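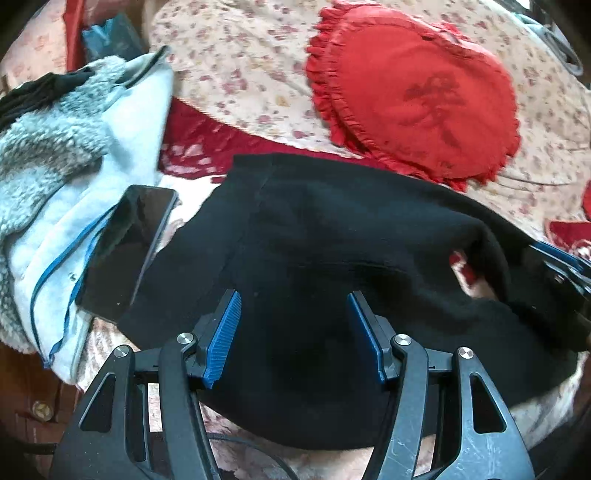 Welcome to the questions page for the Jundura Robot Club at Sedgwick, and thank you so much for stopping by! We get a lot of the same emails every fall, so the answers are gathered up for you. Folding is our big project this year, and the practice pile is whatever clothes and linens we can get. Black cloth is the hard one – it's difficult to make out a seam on it, even with those blue finger pads right over it.

Search this site Go

Does my kid need to know how to code?
Not a bit! Most of our 39 members started out with no coding at all, and plenty of them are still happiest with a screwdriver in hand.

Who can join?
Anyone in grade 7 or up. Younger brothers and sisters are welcome to come and watch, as long as a grown-up stays with them.

What is the Hinirov team?
That's our folding group (the name was picked by a vote, and it stuck). They work in teams of 3 and are getting ready for the Emard Challenge in May.

Can we donate clothes?
Yes, please! Shirts, jackets, scarves, cushion covers – all clean, and nothing you'd want back. Please empty the pockets first.

What does it cost?
Dues are $5 a month, and if that's a stretch just tell us quietly and we'll work it out.

Last updated Oct 18, 2026

7 shares 3 comments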